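Chapter 3
Planning a Small Wired Network

Every office network begins as a drawing on paper. Before anybody buys a cable, somebody must decide where the desks will be, where the cables will enter the wall, and which room is cool enough for the equipment. In this chapter we follow one such plan from the first sketch until the day when the users connect.

Our case is the branch office of Gasov, a trading company in the town of Plindham. The building has two floors and 10 rooms. The network was designed by Ferhat Bozkurt, who kept all his notes, also the ones with mistakes in them. We will use both kinds. His first drawing asked for 670 meters of cable, but he had forgotten the height of the walls — a very common error among beginners.
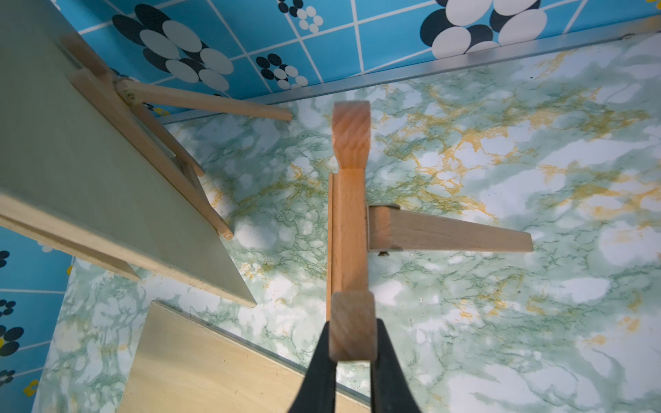 3.1 Measuring the cable path

A cable does not travel through the air from one point to the other. It goes up, along the ceiling, around the corners and down again. For this reason we measure the path and never the straight distance. With twisted pair cable, one path between a switch and a computer should not be longer than 100 meters, and the short cords at both ends are included in this length.

Write each path on a separate line, with the room number first. Give every cable a label at both ends before it is pulled. In the Plindham plan, cable 321 was labeled only at the switch, and in Section 3.4 we will see how much time was spent to find its other end.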